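31/03/2020

**Grotham approach, pavement cores and base samples**

Picked up at core 14 today. Cores 1 to 13 are in Gergely's sheets and I haven't rechecked them. All from the southbound lane, outer wheelpath, between the Wetitholm turnoff and the bridge abutment.

- Core 14: asphalt 118 mm, two lifts, bond between them broke in the barrel
- Core 15: 121 mm, two lifts, sound
- Core 16: 94 mm, stripping in the bottom 20 mm
- Core 17: 97 mm, same as 16, aggregate comes away by hand
- Core 18: 120 mm, sound

The thin section starts somewhere between 15 and 16. Design thickness is 120 mm, so 16 and 17 are well under. Lorne thinks it's an old trench reinstatement that was never brought up to the right depth. The 1990s drawings show a culvert replaced nearby but the chainage is hard to read on the scan. Kálmán has asked the records office for a better copy.

Base material from under 16 went in the oven last night. Wet mass less tin was 3,779 g. Dry mass was 3,540 g after 16 hours and hadn't moved when weighed again two hours later. Moisture content 6.8 per cent, against 4.5 from under core 15. That fits with water getting in at the joint.

Sieving: stopped partway. The 75 micron sieve has a tear near the rim. Tagged it and put it on the shelf by the door. Don't use it. The spare is with Andor at the Kindadura site and I've asked for it back. Fines result for 16 is on hold until then.

Falling weight deflectometer results came through from Gizella. Centre deflection over the thin section peaks at 806 microns. Typical value either side is 213. She wants to know if the temperature correction uses the surface reading or the mid-depth one. I used mid-depth, 39 mm below surface for the drilled hole, but it should be nearer 60 for the full-depth section. Need to redo this before anyone quotes the numbers. 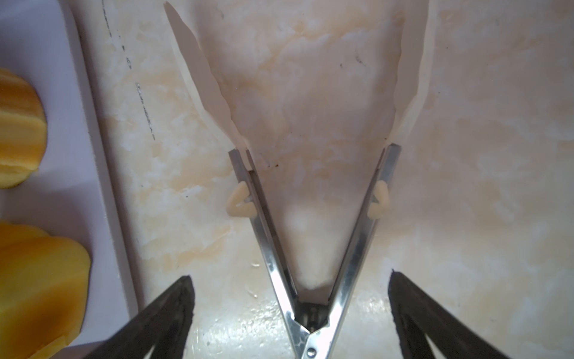
Szűcs (contractor) rang after lunch. They want to mill 50 mm and overlay along the whole length, same as the rest of the job. Told them I wouldn't sign off on that for the thin section. Milling 50 off 94 leaves 44 mm, and the bottom 20 of that is stripped. It needs to come out to base and be rebuilt. They'll price it both ways. Lorne to deal with the variation.

The centreline joint was last sealed in October according to the maintenance log. No product or crew recorded.

To do:

- two more cores between 15 and 16 to find the edge of the thin section
- redo temperature correction, send to Gizella
- chase the sieve
- bag and label remains of 17, currently in a tray under the bench
- ask Gergely which datum he used for 9 and 10, the chainages overlap

Balance checked with the 1 kg and 2 kg masses, both within tolerance.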